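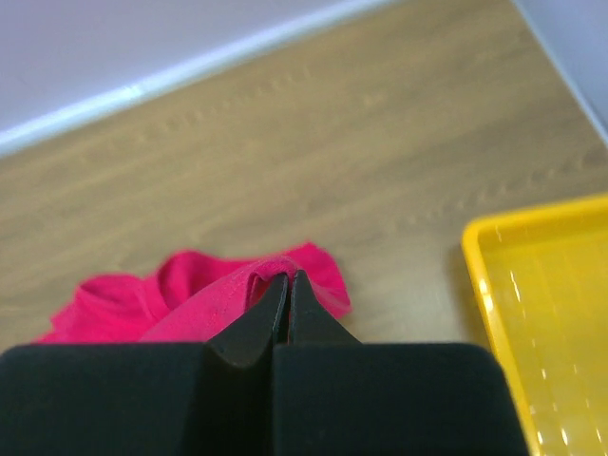
Can you use the Lollis pink cloth for everything, the way the label says?

Most things, as long as you keep it off windows and don't ask it to soak up a full glass of anything.

March
By the Zemis household desk

The label on the Lollis says "for every surface, every day," which is a lot to promise on behalf of a piece of fabric. It comes folded in a paper sleeve, two to a pack, and a pack costs $29. I have bought lamps for less. I've had both cloths in rotation for two months now, and my feelings have moved from resentment to something like grudging custody.

First, the color. Lollis calls it Peony. I call it the pink of a highlighter that has been asked to calm down and refused. Left in a heap on the table it pulls the eye from the next room, and guests mention it before they mention dinner. A gray version used to be sold, according to the woman on the phone at Grollasville Home Supply, and was dropped when people kept losing it. I can report that the pink has never been lost. I have tried.

The fabric is lighter than I expected at this price. It has a bit of a sheen when the light catches it, so for the first week I felt I was wiping up oatmeal with part of a bridesmaid. It dusts very well. Shelves, picture rails, the top of the refrigerator (a place I'd been treating as unexplored) all came up clean with a dry cloth and no spray. On a dry tabletop it gathers crumbs into a tidy line and then, being slippery, lets go of half of them between the table and the trash can. You learn to fold it over first. The sleeve does not mention this.

Spills are where the romance cools. A ring of coffee, fine. A tipped-over glass of water and you are mostly giving the puddle a tour of the counter. My old cotton dish towel, which has a burn on it and cost me nothing, beats the Lollis here every time and doesn't look smug about it.

On windows it streaks. On the bathroom mirror it streaks. I wrote to the company about this and was told to try a "lighter circular motion," so now I have streaks in circles.

Now the stitching, and here I have to be nice. The seams have held. The thread is a slightly different pink from the cloth, near enough that you only spot it up close, and I haven't found a pulled stitch on either one. The edges are another story. They went wavy in the first wash and no amount of smoothing will talk them flat again. It makes no difference to the cleaning. It does mean that a folded stack of these will never look like the stack on the sleeve, so if you were planning an open shelf in the laundry room, plan a door for it.

Lollis says the cloths are good for 500 washes. I'm not in a position to confirm that and, at my current pace, my heirs will have to. Cold water, no softener, hang to dry. I put one through the dryer on low by mistake and it came out the same size and a good deal more crumpled, and it has stayed that way. Wash them apart from anything white the first time. I say this as the owner of some socks that are now Peony.

The obvious rival is the Magbanua all-purpose cloth, thicker, plain, sold singly and in a tan that offends no one. It drinks up water far better and sheds lint on dark furniture like a nervous cat. If your life is mostly spills, get that. If it's mostly dust, the Lollis wins, and you'll be able to find it afterward.

Would I pay $29 again? Not for cleaning the kitchen. For the bookcases, maybe, if the pack went on sale and I could be assured of a seat far from the washing machine. One of mine lives by the shelves now and the other has been demoted to the car, where it does the dashboard nicely and can be seen from across the parking lot.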